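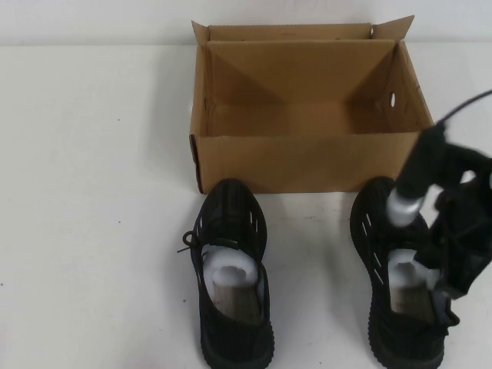
Can a Machine Pack a Pair of Shoes Yet?

The short answer from the Sullholm handling program is: sometimes, slowly, and with a person close by. Readers who follow the warehouse side of our work will know that footwear has been on the list of target tasks for a good while. It was moved up in March, after several member firms asked for a plain account of where the technology stands before they commit money to it. What follows is drawn from the program's first report and from a conversation with Anum Mirani, who leads the work on packing and returns.

The task is easy to state. A pair of sneakers stands on a table near an open shoebox. The shoes must go into the box, side by side and facing the right way, with their stuffing in place and their laces inside. The box must then be closed. Most adults can do this without looking for more than a moment, and an experienced returns clerk can do it while talking to a colleague. For a robot arm with a simple gripper it is a long chain of small decisions, and an error early in the chain tends to show up at the end, when the lid will not go down.

Members sometimes ask why the program chose shoes when so many household and shop-floor chores are simpler. Part of the reason is commercial. Returned footwear arrives in poor order and has to be checked, restuffed and reboxed before it can be sold again, and this is work that firms find hard to staff in the busy season. The other part is technical. A shoe combines several of the difficulties that have held machines back in the home: it is soft in some places and stiff in others, it has loose cords attached to it, and it must be placed in a container with little room to spare. A machine that could manage shoes dependably would have a fair chance with folded towels, lunch boxes and the contents of a toy chest.

What the trials covered

The program recorded 2,533 attempts at the full packing task. Of these, 900 were guided from start to finish by a human operator, and the remainder were carried out by the machine under its own control, with an operator ready to stop it. The guided attempts serve as the training material. The others are the test, and it is on these that the report bases its findings.

Three kinds of box were used, along with low-cut shoes in knit, canvas and leather. The shoes were placed by hand before each attempt, and staff were asked to vary the position a little every time. An attempt was counted as complete only if both shoes were in the box, the lid was shut and no part of a lace was trapped in the fold. Members should bear this last condition in mind when they compare the results with claims made elsewhere. A great many demonstrations stop at the point where the shoe enters the box.

Where the machine does well

Picking up a shoe by the collar is now dependable on most of the styles tested. Knit uppers give way slightly under the fingers and then hold, and the machine seldom dropped one once it had a proper grip. Leather was less forgiving, and shoes with a very low heel gave the fingers little to close on.

Lowering the shoe into the box was also better than expected. The early concern was that the walls would be knocked out of shape. In practice the arm learned to come in from above at a steep angle, and damage to the cardboard was rare. The report notes that an empty box is light enough to slide when it is touched, and that this caused more trouble than any crushing. A strip of rubber matting under the box resolved most of these cases, although Ms. Mirani would prefer a method that does not depend on matting.

Where it does not

Three problems account for nearly all of the failed attempts.

The first is stuffing. Foam and paper inserts are bright, light and easily disturbed, and the gripper has to take hold of the collar without pulling them out. When an insert comes loose the machine generally carries on as if nothing had happened. A clerk would push it back with a thumb. The program has begun to record examples of that correction, but it has not yet been learned well enough to be relied upon.

The second is laces. A loop that stands up from the shoe may catch on a finger, a flap or the other shoe. It may also look quite different from one attempt to the next, and the view from the wrist is often the only one close enough to show where it lies.
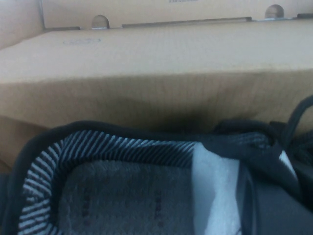 Knit sneaker in front of the shoebox, as viewed from the wrist camera.

The third is the box itself. Flaps and folded corners do not stay where they are put, particularly after the cardboard has been opened a number of times. Closing the lid requires the machine to press in one place while guiding in another, and with a single arm this is awkward. The report recommends that firms considering a trial should look closely at the cartons they use. A design that closes with one motion may do more for the result than a costlier arm.

Speed

The target set at the beginning of the program was 125 seconds for a pair, from first contact to closed lid. The machine met this target on straightforward attempts and missed it widely whenever something had to be tried again. It remains much slower than a person. Ms. Mirani regards this as the less serious of the two shortfalls. "A slow machine that finishes can work through the night," she told the newsletter. "A machine that needs someone to come over and free a lace is taking up two people's attention. We would like to fix that before we make anything move faster."

Members with small operations may take a different view, and the program would be glad to hear from them. In a stockroom where one table serves for packing, repairs and lunch, an arm that occupies the space all day is hard to justify at any level of reliability. The report does not attempt to settle the question of cost, which will be treated separately once figures for upkeep are available.

And in the home?

Household use is further away. The trial table is plain, level and well lit, and there is nothing on it that the task does not call for. A hallway closet offers none of these advantages. Shoes there are worn, often muddy, and mixed in with umbrellas and bags. The program's view is that a machine able to tidy such a closet without supervision should not be expected soon, and members who receive sales material promising otherwise are advised to ask how many attempts were made and how success was defined.

Some of the separate skills may reach the home earlier. Picking up a single soft object from a clear floor and placing it in an open bin is close to what has already been shown on the table, and a modest product built on that ability would be of real use to people who find bending difficult. The Gondal group is preparing a short study on the subject and will share it with members when it is complete.

Next steps

The second round of trials opens on 8th April at the Hilon site. It will consist of 4,000 attempts, with a greater share given over to recovery: inserts that have slipped, shoes that have tipped on their side and flaps that have folded inward. A two-armed arrangement will be tested on lid closing alone. Drorkitz has agreed to supply cartons in several weights of board so that their effect can be measured properly.

Members who wish to nominate a shoe style or carton for the second round should write to the packing and returns desk, giving the dimensions of the box and stating whether the shoes are normally shipped laced – samples will be returned at the close of the trials if this is requested in advance. Copies of the first report are available from the same desk, and visits to Hilon can be arranged for groups of up to six.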